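Setting up your Vanholm listening trolley

Print this page | E-mail this page

Section 6: Preparing the trolley for a gallery or heritage house visit

Welcome back! If you've worked through the earlier sections you'll have a charged base unit, a full tray of handsets and, with any luck, a cup of tea. This part of the guide covers getting the Vanholm ready for visitors, and it suits a small local museum just as well as a big travelling exhibition. Set aside a quiet half hour the first time. It gets much quicker after that, we promise.

Before you start

You'll need the base unit, the handset tray, your tour card (the little grey one, not the service card) and a soft cloth. If your tour was produced by our Brilivholm studio, the card will already carry your stories, your labels and whichever languages you ordered. If you've recorded your own, please run it through the Heston editor first, as the trolley won't read raw sound files.

1. Park the trolley on level floor and press both brake pedals down until they click. Old floorboards can have quite a slope to them, so give the handle a gentle push to check.

2. Slide the tour card into the slot under the lid, label side up. The light will blink amber while the stories load. A full card holds 2000 stops and takes a good while, so don't be alarmed if the amber light carries on longer than you'd like.

CAUTION: Don't pull the card out while the light is amber. You could lose the visitor comments stored on it, and those are often the nicest part of the whole project.

3. When the light turns green, lift out one handset and key in 900. This is the test stop on every card. You should hear a short welcome in your main language, followed by the same welcome in each of the others.

4. Wipe the earpieces with the soft cloth, a little damp if need be, and put the handsets back with the screens facing you. Cleaning sprays will cloud the screens over time, so leave those in the cupboard.

5. Place the stop markers. Keep each one at the visitor's elbow height where you can, and remember people using wheelchairs and the kids who'll want to press everything. In furnished rooms, stick markers to the stand supplied and never to the furniture or the display itself. 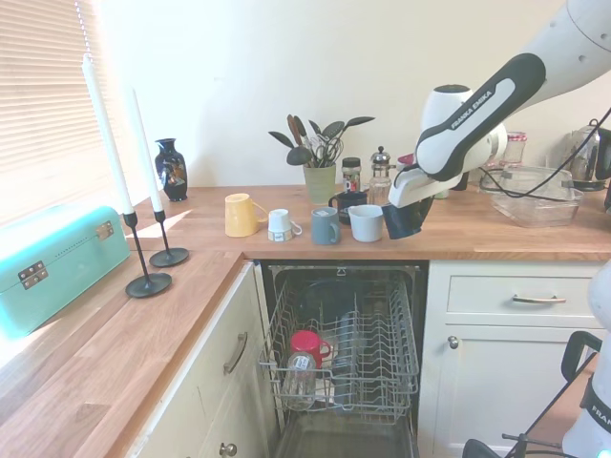 6. Walk the route with a handset, from the front door to the last stop, and listen to every story where your visitors will be standing. It's well worth doing this with a colleague who doesn't know the collection, as they'll notice the bits that have become invisible to you.

NOTE: If two stops overlap, shift one marker further along and try again. The Kalogeropoulos setting (Menu, then Sound, then Close Rooms) narrows the range of every marker at once and is very handy in a cottage or a narrow hallway.

7. Lower the lid and switch to Visitor mode. The handsets will go back to their opening screen after 10 minutes without a button press.

If a handset stays silent, check the volume wheel on the side before anything else. Still nothing? Return it to the tray, wait for the green light and key in the test stop again.

Related pages
Section 5: Charging and storing handsets
Section 7: Collecting visitor comments
Recording your own stories in Heston
Replacing a lost tour card

We use cookies to remember your language and the last section you read. Accept | Change settings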